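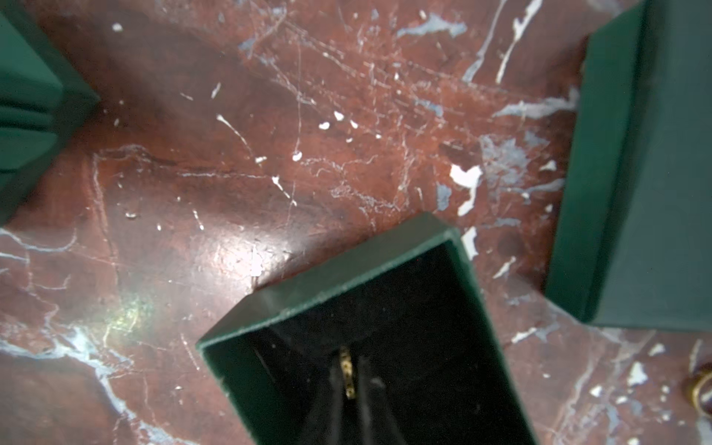
Par Bethel Kassa – mis à jour le 17 décembre 2022

Vos questions sur les cadeaux gourmands faits maison

Chaque année en décembre, ma boîte mail déborde, et ce sont souvent les mêmes questions qui reviennent (je ne m'en plains pas, j'adore ça !). Du coup j'ai tout regroupé ici, dans le désordre où c'est arrivé.

Je peux préparer mes sablés combien de temps à l'avance ?
Les sablés nature, 14 jours sans problème dans une boîte en métal bien fermée. Ceux à la confiture ramollissent vite, je les garnis la veille. Si vous êtes vraiment débordés, congelez la pâte en boudin et coupez-la encore dure, ça marche même mieux qu'avec la pâte fraîche.

Et les truffes ?
Au frigo, quatre jours, pas plus. Je les roule dans le cacao au dernier moment, sinon il boit l'humidité et ça fait des plaques pas très jolies. Ma recette de base, c'est deux parts de chocolat pour une part de crème, et une pincée de sel – n'oubliez pas le sel !

Faut-il tapisser la boîte ?
Si elle est en carton, oui, toujours. Papier cuisson ou papier de soie alimentaire, peu importe. J'ai offert une fois des florentins posés à même le carton, et mon amie Ellen a retrouvé une belle auréole de beurre sur sa nappe. Elle m'en parle encore.

Quelle couleur de boîte tu prends ?
Vert foncé, depuis des années. Avec un ruban écru ou une simple ficelle de cuisine, je trouve ça chic et ça sert aussi pour les anniversaires de février.

On peut mélanger plusieurs biscuits ?
Oui, mais séparez le croquant du moelleux. Un pain d'épices à côté d'une tuile, et le lendemain vous avez une tuile toute molle. Les biscuits très parfumés (anis, menthe, café), je les emballe à part dans un petit sachet.

Est-ce que ça s'envoie par la poste ?
Les sablés, le nougat dur, les amandes caramélisées, oui. Les meringues, je déconseille fortement. Dennis Heywood, un lecteur fidèle, m'a écrit que les siennes étaient arrivées en poudre... Calez bien avec du papier froissé et secouez doucement le paquet avant de le fermer : si ça bouge, rajoutez-en.

Je n'ai pas de thermomètre, je peux faire des caramels ?
Oui, avec un verre d'eau froide. Vous y laissez tomber une goutte de caramel, et si elle forme une boule souple entre les doigts, c'est bon. Les deux premières fournées sont souvent ratées, mangez-les quand même.

Il faut écrire les ingrédients ?
Je le fais à chaque fois, sur une petite étiquette glissée sous le ruban. Au minimum les fruits à coque, le lait, les œufs, le gluten et l'alcool s'il y en a. Et la date de fabrication, pendant que vous tenez le stylo.

Tu donnes la recette du pain d'épices de Mebrat ?
Mebrat Hadgu m'a enfin dit oui ! Je la retape au propre et je la mets dans la rubrique Biscuits avant Noël.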